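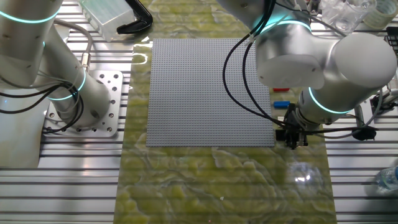
Automation at the Dollthorpe works

The Dollthorpe works is an assembly and kitting plant in Drurkach operated by Sugawara. It is known mainly for the gradual introduction of robot arms on its small-parts line, a program referred to internally as Lelel.

Background

Before the program, small parts were sorted and placed by hand at long benches. Orders rarely exceeded 1000 pieces, and the mix changed often, which made fixed machinery too costly. Plant manager Willy Vandenberghe proposed benches with paired arms that could be set up again between orders.

Work at the benches

Trial tasks are prepared on a bench of aluminum rails with two arms mounted over a green mat. A gray LEGO baseplate serves as the work surface for placement trials, in which small pieces must be set down in a given position. The line now has three such benches. Staff clear parts from the mat at the end of each trial and record any piece that was dropped or misplaced.

Effects on staff

The job of placer was replaced by that of bench operator, a grade with higher pay and a longer training period. Operators teach new motions, check grippers and decide when a task should go back to hand work. Florencia Salinas, a former placer, wrote the first training guide.

Reactions were mixed. Operators reported less strain in the wrists and neck, but several missed the talk of the old benches – the new ones are staffed by one person per shift. A shared Saturday shift was later added in response.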